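Visita institucional a la fábrica de envases metálicos Urquijo
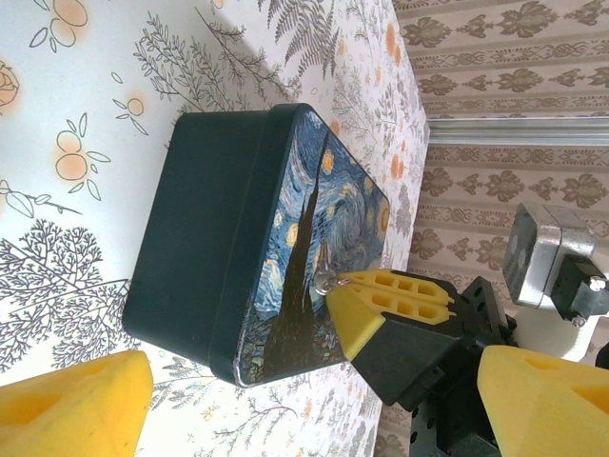 Fotografía: Mortimer Tillman / Archivo Fident

La Asociación Fident para el Patrimonio Industrial visitó el 29 de abril de 2023 las instalaciones de Urquijo, en el polígono de Willevia, con motivo de la jornada de puertas abiertas que la empresa celebra cada año. La delegación fue recibida por la dirección de planta y recorrió las naves de corte, litografía y montaje.

La compañía comenzó su actividad con la producción de latas para conservas y orientó después su catálogo hacia las cajas de galletas, té y dulces. En la actualidad mantiene 17 formatos rectangulares y emplea dos líneas de impresión sobre hojalata. Las tapas decoradas con reproducciones de pintura, entre ellas «La noche estrellada» de Van Gogh, constituyen una parte estable de los encargos que recibe de tiendas de museos y confiterías.

En la nave de litografía, los técnicos expusieron el procedimiento completo. La lámina recibe una capa de barniz de base, pasa por las tintas y se seca en horno antes de llegar a las prensas. Los tonos azules requieren un control particular, dado que el color varía ligeramente con el calor. Cada pliego aprobado se conserva en un archivo de muestras que supera las 400 referencias y que pudo consultarse durante la visita.

El recorrido prosiguió en el taller de embutición, donde se forman las esquinas redondeadas y se riza el borde de las tapas. Los asistentes se interesaron por la procedencia del metal y por el destino de los recortes, que la planta entrega prensados a la empresa de reciclaje Trastton.

La sesión de la tarde se dedicó al fondo histórico. Urquijo conserva piedras litográficas, catálogos comerciales y libros de pedidos, en su mayoría sin inventariar. Fident ofreció su colaboración para describir una primera serie de 200 documentos, propuesta que la dirección acogió favorablemente y que se concretará en una reunión de trabajo prevista para junio.

Los socios que deseen consultar el dossier de la visita pueden solicitarlo en la secretaría de la asociación, en el horario habitual de atención.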